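Home Robotics Club – Questions Families Ask Us

Who can join?
Anyone in grades nine through twelve. You don't need to know how to code or solder, and plenty of our members had never held a screwdriver when they walked in. Come on a Monday, sit with whoever looks friendly, and see how it feels!

What are students working on this year?
Kitchen chores, mostly. The big project is called Zarka, and it's all about the refrigerator: opening the door, reaching in among the jars and packets, and handling things without squashing them. It sounds small until you try it – a bag of snacks folds up in ways a wooden block never does, and we've had some long, happy arguments over how to hold one.

How are the teams set up?
Students work in pairs, with 2 pairs sharing each work session. One pair runs the arms while the other keeps the notebook, and then they trade. Rory Jardine looks after the beginners and Rory Dow takes the second-years, so if your child comes home talking about "Rory," you may want to ask which one.

What does it cost?
Dues are $40 for the school year, and that covers parts and snacks. If that's a stretch, please have a quiet word with Effie Drummond and she'll sort it out with you.

Is there a waiting list?
Sometimes. We hold the group to 18 students so that everybody gets real time at the controls. Spots often open up in October, once the fall sports schedules settle down.

Do parents have to help?
You don't have to, but we love it when you do. Heather Menzies keeps the sign-up sheet for rides and will be delighted to hear from you.

Can we see what a session looks like?
Of course – have a look at these, and do ask your child to explain the rest.

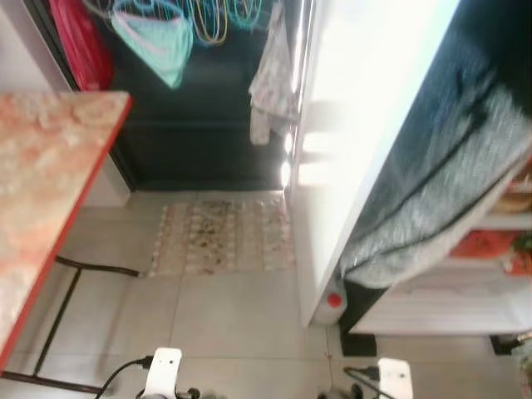
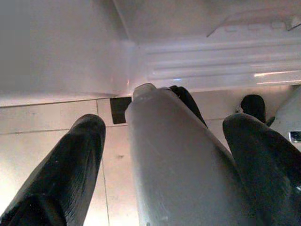
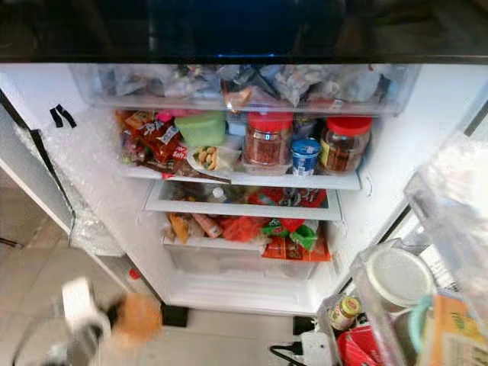
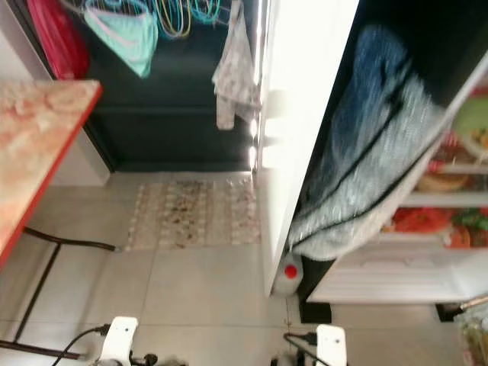 Zarka project, kitchen session. The third picture looks into the open refrigerator.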